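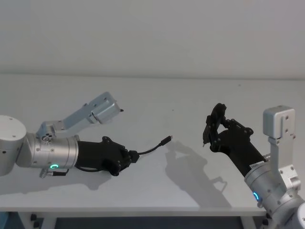 Page last changed in June, 16:40, by Bahman Nouri (rev. 3: action list corrected)

Minutes, Bimanual Teleoperation Working Meeting
Site: Sultbridge, room 2
Chair: Arnardóttir
Minutes: Bahman Nouri
Start 13:05, end 14:20

1. Previous minutes
Accepted with one change. Item 4 should read "leader arm gain," not "follower arm gain."

2. Status of the cable handover set
Target for the Tristia release is 3,186 accepted demonstrations, split evenly between the two handover directions. Left-to-right is complete at 1,593. Right-to-left stands at 690. Arnardóttir asked whether the even split is still required. Plestine confirmed that it is, as the evaluation scores both directions separately.

3. Demonstration procedure
3.1 An episode starts with the cable in one gripper and the other gripper open. Operators are to hold both arms still for two seconds before the first motion. Several episodes were rejected for a missing hold.
3.2 The giving gripper takes the cable close behind the plug body, with the metal end free. Grasps farther back let the plug swing, and the receiving operator then chases it.
3.3 The receiving gripper closes fully before the giving gripper opens. Overlap of at least half a second. Episodes with a shorter overlap are to be marked "early release" and kept out of the accepted set.
3.4 A dropped cable does not end the episode. If the operator can pick it up by remote control within the time limit, the episode is kept with the tag "recovery." Hands stay out of the work area until recording stops.
3.5 Time limit stays at 300 control steps for the handover segment. A request to raise it was discussed and not adopted.

4. Hand guiding compared with remote control
Hand guiding gave smoother wrist paths in the trial, but the operator's hands showed up in the wrist camera views and those episodes had to be masked. Guiding both arms also takes two people. Agreed: remote control for all recorded episodes, hand guiding only for setting start poses.

5. Wrist cameras
Bracket fasteners to be checked at each shift change. A shift in the camera angle was found after calibration on one arm and the affected episodes are on hold. Nouri to compare them against the calibration images before any are thrown out.

6. Tool variant
Draft procedure for episodes with a pointed tool in one gripper was read through. The tip is to point down and stay clear of the tabletop during the approach. Downward speed is capped in the controller. The cap value is open. The cable may be left lying on the table in this variant.

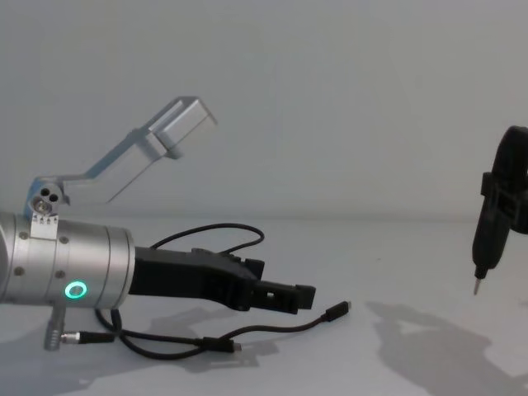

Arnardóttir objected that a cap on downward speed alone would not be enough, and that operators should also get force feedback on the leader arm before the tool variant is recorded in quantity. Feedback to be tested first with the cap in place.

7. Actions
Nouri: calibration comparison, item 5
Arnardóttir: force feedback test, item 6
Plestine: revised reject tags, items 3.3 and 3.4

8. Next meeting
Same room, 13:00.

Filed under: Meeting notes > Teleoperation > Data collection

Search this space Enter keyword Go

Comments (3)

Plestine
3.3: is the overlap measured from commanded or measured finger position? They differ by several steps on the right arm.

Bahman Nouri
Measured. Will add it to 3.3 in the next revision.

guest
Does the "recovery" tag count toward the 3,186?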